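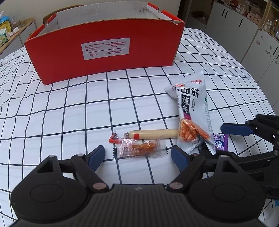

EDUCATION | FEATURE

When the Gradebook Leaves the Building

Changing schools in the middle of ninth grade is mostly a records problem

A student who moves from one high school to another in October carries two things across the county line. The first is whatever was learned in the first seven weeks of the term. The second is a file that describes it, and the file usually arrives later, in a different format, and with gaps.

The Craddock district, which takes in the towns of Craddock and Nuslow and the farmland between them, has 3,000 students in grades nine through twelve. Last school year, 352 of them entered or left after the first day of classes. Most of those moves took place within the state, and many were between schools less than an hour apart. Distance had little effect on how long the paperwork took. The schools involved had made different choices about what a credit is.

The basic unit is simple enough. One credit stands for one full-year course, and a half credit stands for one semester. Trouble starts when a school divides the year some other way. Kiltora High, which exchanges more students with Craddock than any other school, runs a block schedule: four long classes each day, with a full course finished in a single semester. Craddock runs seven shorter classes all year. A Kiltora student who leaves in October may be halfway through geometry and may not have opened a biology book. The same student at Craddock would be a quarter of the way through both.

Neither record is wrong, and neither fits into the other's boxes. Registrars call the result partial credit, and there are three common ways of dealing with it. The receiving school can award a fraction of a credit based on hours attended. It can pass along the grade in progress and let the new teacher finish the course. Or it can award nothing until the student passes an exam for the part already completed. Craddock uses the second method where a matching class exists and the first where it does not. Exams are kept for math and world languages, where placement matters more than the total.

The second method works well in English and poorly in science. A Kiltora student with a B at midterm in chemistry joins a Craddock class that will not reach the same unit until February. The student then sits through material already covered, or is placed in a different science and begins it late. In the district's own review, science accounted for more schedule changes among transfer students than any other subject.

Grades bring a separate set of questions. In Craddock a 70 is the lowest passing mark. Some neighboring schools pass a student at 65 or 60, and a few report letters only. When a transcript shows a D with no number beside it, the registrar has to ask whether the sending school awarded credit. If it did, Craddock accepts the credit and records the letter as it stands. The grade is not converted to a number, and it is left out of class rank.

Weighted courses are handled less evenly. An honors class worth an extra half point at one school may carry a full point at another. Craddock recalculates every transfer average on its own scale, so a student can arrive with one average on paper and see a lower one on the first local report card. The district now sends families a one-page worksheet showing the calculation. Before the worksheet, a question about averages was the most frequent reason for a second appointment with the counseling office.

For years the files themselves moved by mail and fax. Four years ago the district began using Drasow, a records exchange that lets member schools send a transcript, attendance record and immunization form as one packet. Between two member schools, the median time from request to delivery is now 5 school days. Requests to schools outside the exchange still go out on paper, and those take as long as they take.

Faster delivery has shown up a weakness in what gets delivered. A Drasow packet lists course titles and codes, but it does not have to include a course description. "Integrated Math 2" may mean mostly algebra in one building and mostly geometry in the next. "Applied Science" may include lab work or may not, and the state requires lab hours for graduation. Craddock's registrars keep their own folder of syllabi from the schools they hear from most, and they update it each summer. For any other school, they call.

Students coming from home instruction go through a related process. State rules leave the award of credit to the receiving school, and Craddock asks for a course list, the main text or program used in each subject, and a sample of graded work. A parent-made transcript is accepted as a starting point. Math placement is set by a test in the first week. English placement normally follows age and the work sample. Families who kept a dated log of hours tend to finish in one meeting – those who did not are asked to rebuild one for lab science only.

The calendar is the part families can sometimes control. A move at the end of a semester produces a clean transcript from either type of schedule. A move in the last three weeks before the end produces the worst one, with courses nearly complete and no credit posted. Where a lease or a job start date allows no choice, counselors at both Craddock and Kiltora suggest that the student ask each teacher for a written progress note with the grade to date, the units covered and the title of the textbook. These notes are unofficial, but they can be carried by hand, and they let a counselor build a working schedule before the packet comes in.

Kiltora has added a step of its own. Any student who withdraws by Friday receives a printed summary of seat hours for each course before leaving the building. The form takes the office a few minutes to produce. Craddock accepts it as grounds for a provisional placement, to be confirmed when the official record arrives.

The two schools have also discussed a shared table of course matches, beginning with math and science. A draft covers ninth and tenth grade. Electives have been left for later, in part because Nuslow's agriculture courses have no equivalent at Kiltora and would have to be entered as general credit.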